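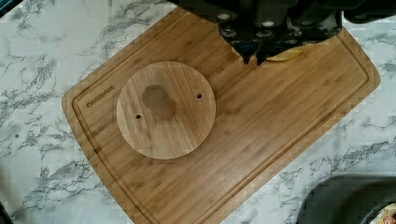

I bought my chopping board in May, after the old plastic one had become so bent that it turned like a plate on a stick whenever I cut an onion. My friend Sofia Gavalas said I should get wood and stop thinking about it, so I got wood. It is a rectangle with rounded corners, warm brown with lighter and darker strips, and the name is in capital letters near one corner, inside the groove. I like the groove very much. It goes near the rim, it is shallow, and with a tomato or a melon it does its work. With a roast chicken it is too small, and I must stand with a cloth ready. The little round disc with the two holes did not come with the board. I keep it there for small hot cups, and it is paler, so the two woods do not match, but this does not disturb me.

The weight is good. I cut bread, cabbage and a whole pumpkin on it and it did not slide. To wash it is less pleasant, because our sink is narrow and the board goes in only on its side. I wash it quickly by hand, dry it with a towel and leave it standing for 20 minutes before I put it down flat. Every few weeks I give it oil. I use the Rivine oil, a 300 ml bottle, and after 4 treatments there is still plenty left. One time I forgot the oil for too long and the surface became rough like a cat's tongue. Fine sandpaper repaired it.
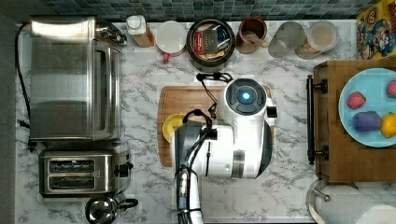
The board at home on the counter, with the toaster and the tea things.

Please measure your worktop before you order. Ours has the toaster oven and the toaster along the left side and the cups and canisters at the back, and the board takes the middle. If I want to roll dough, I must lift it away first. My neighbour Mebrat has a smaller one from Skulter and she can keep it behind the taps, but she has no groove.

For the price I would buy it again. I only wish it had a place for the fingers at the short ends, as it is difficult to pick up with wet hands.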